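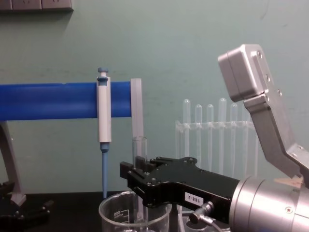 Figure 3. The bench during the tube task. Pipette on the blue bar, beaker and upright tube in front, rack with inverted tubes against the wall.

3. Demonstration procedure

3.1 Why remote control and not hand guiding

We began with hand guiding. Operator takes hold of the arm, pushes it through the task, joint positions get logged. Fine for big movements over an empty bit of bench. Much less fine near glass. The arm has to be held somewhere, and wherever you hold it your own hands and sleeves end up between the tube and everything else. Two of our operators also found it tiring after a short while and their paths got sloppier towards the end of a session, which the learner then copied faithfully.

So all demonstrations reported from here on were given by remote control with the Famov hand unit. The operator sits next to the bench, not behind a screen, and watches the real glassware. Hand guiding was kept for one thing only - setting the start pose at the beginning of a session.

3.2 Layout

The layout is the one in Fig. 3. It is a crowded one on purpose. The fingers have to come in from the side, low, at the height of the tube, with the beaker close by and the pipette tip hanging over the glassware from the bar. A straight path from above is not on offer. In the first layout we tried (Dreltbridge, last July) everything was spread out and the operators simply went the short way each time, so the data had almost no variety in it and the policy fell over as soon as a beaker was shifted.

The tubes in the rack are stored upside down and do not sit at quite the same height. We left this alone. Operators were told not to tidy the rack between runs.

3.3 What the operators were told

Kept short. The written sheet said: bring the fingers up to the tube, stop, close, lift clear of the beaker, set down, open, back off. No speed was given. No path was given either. If the operator touched the pipette or the bar the run was stopped and marked as a contact run, but not deleted - we use these in section 5.

The stop before closing was added after the pilot. Without it people tended to close while still moving in, and on playback the fingers nudged the tube over. With the stop there is a clear moment in the recording where the hand is still and only the fingers change, and the segmenter picks it up without any help. It does make the demonstrations look a bit stiff. We can live with that.

Practice was unrecorded and could go on as long as the operator liked. Most stopped early. One went on far longer then the rest and gave the cleanest set, for what that is worth.

3.4 Recordings

A total of 600 runs were recorded. Of these 109 were marked as contact runs. The rest went into training as they were, no trimming at the front, no smoothing apart from the filter already in the Strazds logger. We did try trimming the idle part at the start. Made no difference worth reporting.

Each run stores joint positions, finger opening, the hand unit signal and the video. Hand unit and joint streams are on seperate clocks and were lined up afterwards using the first finger movement. Crude, but the leftover error is small next to the pauses the operators make anyway.

3.5 Known problems

Clear glass is hard on the depth camera, and we dropped depth altogether. The colour video copes better although the tube rim gets lost against the pale wall in some lights. Blinds were kept shut for the later sessions. Earlier sessions not redone.

Also, an operator by the bench sees depth that the video does not have. They can lean over to check the gap between finger and glass, and the policy can't. Some of the small corrections in the data therefore have no visible cause in the video. We come back to this in section 6. K. Rozīte suggested making operators work from the video alone, and a few trial runs were done that way, but they were slow and are left out of the results here.

Print this page | E-mail this page
Last updated: Jan 27, 2019
Contact: Kadri Rozīte, Plinley | © Plinley | Back to top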